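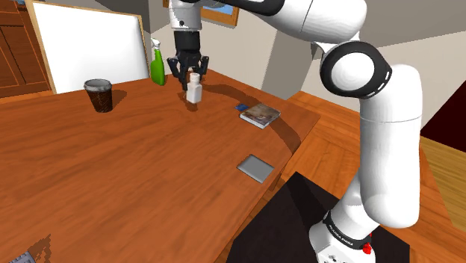

Home | Stories | Archive | Submit

The arm had been short since January. It was not short by much, two millimetres on a good day and three on a bad one, and for most of the things it picked up this made no difference. It made a difference with the small white bottle. The fingers came down either side, closed, and caught the cap instead of the shoulder, and the bottle went over.

Shahram Jafarzadeh was sent up to Pusgate to put it right. He had a laptop, a set of hex keys and a page of notes from the last engineer, a man called Plumer, who had left Farnex before Shahram joined. The notes were mostly numbers. At the bottom Plumer had written "joint 4 fine, stop looking at joint 4".

Shahram looked at joint 4. It was fine.

He stood the bottle on the table, opened the fingers and brought the wrist down over it slowly, one hand near the stop button. Mrs Mazandarani, who ran the building, came in with her coat on and watched.

"Is it broken?" she said.

"No. It thinks the table is somewhere else."

"Where does it think it is?"

"A bit higher up."

She looked at the table as if it might have moved. Then she said she locked up at six and went back downstairs.

He checked the base bolts first. All of them were tight. He took the fingers off, wiped the faces where they met the flange, and put them back with new screws. He ran the arm down to the bottle again. Still short.

In the log he found the touch-off, which was the last time anyone had shown the arm where the table was. It was run number 553. The arm was now on 3230. In between, somebody had changed the fingers for a longer pair, then changed them back, and had only told the controller about the first change. It had been working all that time with fingers it did not have.

He typed in the right length. He jogged the wrist down to bare wood, slid a piece of paper under one fingertip and lowered it a step at a time, pulling at the paper after each step until it dragged. He saved the height and did the same at the other three corners of the table. The far left one took longest. By then his knees hurt.

It was ten to six when he set the bottle back. The fingers went down past the cap and closed on the plastic. The bottle went up, across, and down again, and stayed standing. He ran it until he was sure, then copied the new numbers under Plumer's, in smaller writing because there wasn't much room.

He left the line about joint 4 where it was. Downstairs Mrs Mazandarani had the keys in her hand.

"Does it know where the table is?"

"It does now," he said, and held the door for her.

3 comments | 2 shares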